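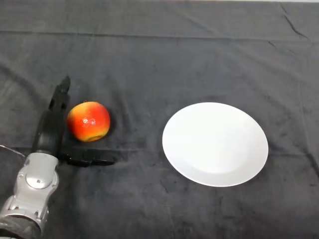
*A Kombo round at the Likcombe club: robot hand, apple and plate.*

**Kombo** is a tabletop robotics contest for student teams, run by the Kerberg school clubs and played mostly with fruit. A team gets a robot arm with a humanlike hand, one object and one place to put it, and a fixed amount of time. I've been a member of the Likcombe club for three seasons and I wrote most of this entry for the club wiki, so expect a bit of bias (we're very proud of our pear record). Last checked 2025-03-13.

## Name

There are two stories about the name. The one I heard first is that it's short for "combination," from the old rule that you had to combine a grasp and a placement in one move to score anything at all. The other one is that the first team to enter spelled "combo" wrong on the sign-up sheet and it stuck. I like the second one better, but the first is what's printed in the rule book, so take your pick.

## How a round works

The table gets a cloth, and the cloth gets one object and one target. In the apple round – which is the one everybody learns on – the target is a plain white plate. The team starts its program, steps back behind the tape, and isn't allowed to touch anything until the judge calls the end. You get 17 minutes for the whole round and you can use them any way you want. Most teams make several short tries. We once spent nearly all of it on a single very slow one, and I still think that was the right call!

Points come in stages:

| Stage | What the judge wants to see |
|---|---|
| Approach | Hand next to the object, object not knocked away |
| Grasp | Fingers and thumb closed on it |
| Lift | Daylight under the object |
| Place | Object on the plate and staying there |

A perfect round in all the fruit classes together is worth 700 points. Approach is worth the least, but please don't skip over it in practice. Nearly every bad grasp I've seen started as a bad approach, and you can usually tell a few seconds early if you get your eyes down at table height.

## The thumb-low approach

This is the thing Likcombe is known for, so I'm giving it its own section. The palm comes up on the near side of the apple and stands roughly upright, with the fingers pointing up. The thumb goes out flat along the cloth, low down, so that the hand makes an open L and the apple sits in the corner of it. Then you close.

The usual way is to come in from the top with the fingers spread, like you'd pick up a softball. That's fine for an orange. With an apple, the skin is slick and the shape narrows toward the bottom, and coming from above we kept squeezing it out sideways like a bar of soap. With the thumb underneath, some of the weight is already resting on something when the fingers start to move.

It does have problems. The thumb has to travel very close to the table, and if your height is off even a little it plows into the cloth and drags the whole thing along, apple and plate included. (Ask me how I know.) It also takes longer to line up, and a team that's short on time will often switch to the top grab for its last try. The Pudetano club uses a version where the thumb starts higher and drops at the end. I've tried to copy it and I can't get the timing.

## The cloth

People who are new to Kombo always ask about the cloth, and then they think I'm joking when I talk about it for ten minutes. The rules only say it has to be dark, without a pattern, and big enough for the playing area. We like a soft charcoal gray one with some fuzz to it. The fuzz keeps a round apple from wandering off when it gets nudged, and a white plate stands out against it so well that our plate finder hardly ever has a bad day.

Creases are legal. So are folds. You can smooth the cloth before the clock starts, but after that it's part of the course, and if the arm bunches it up you have to live with it. We had a vision program two seasons ago that was convinced a fold line was the edge of the table, and the arm refused to reach past it. We fixed that by training on wrinkled cloth on purpose. Our practice set has 3530 pictures in it now, and I'm pretty sure I took most of them standing on a chair.

## Choosing an apple

The host club supplies the fruit, but you bring your own for practice. My advice:

- Get a few different colors. A red apple that fades to yellow on one side can look like two objects to a simple color filter, so you want to meet that at home first.
- Shiny ones are harder. The ceiling light makes a bright spot on the skin, and our first program chased the spot.
- Medium and nearly round is the standard size. Save the lumpy ones for later.
- Bruised apples are out under the rules, and they feel different to the hand anyway.

## Records and results

The Kerberg clubs keep a shared log, and it had over 1221 apple rounds in it the last time I looked. It's a mess in places. The early seasons only wrote down "yes" or "no," so you can't tell a dropped apple from one that never left the table. Newer entries have the stage reached and a comment box, and the comments are the best part.

Season finals are in June. Pudetano won the last two. Likcombe has never won the apple class, but we hold the pear record, which I believe I mentioned.

## Open questions

The rule book still doesn't say what happens if an apple touches the rim of the plate, rolls, and comes to rest half on the cloth. Judges have called it both ways. There's also a running argument about whether a team can turn the plate before the start, and if anybody has the old ruling on that, please add it here with the season it came from.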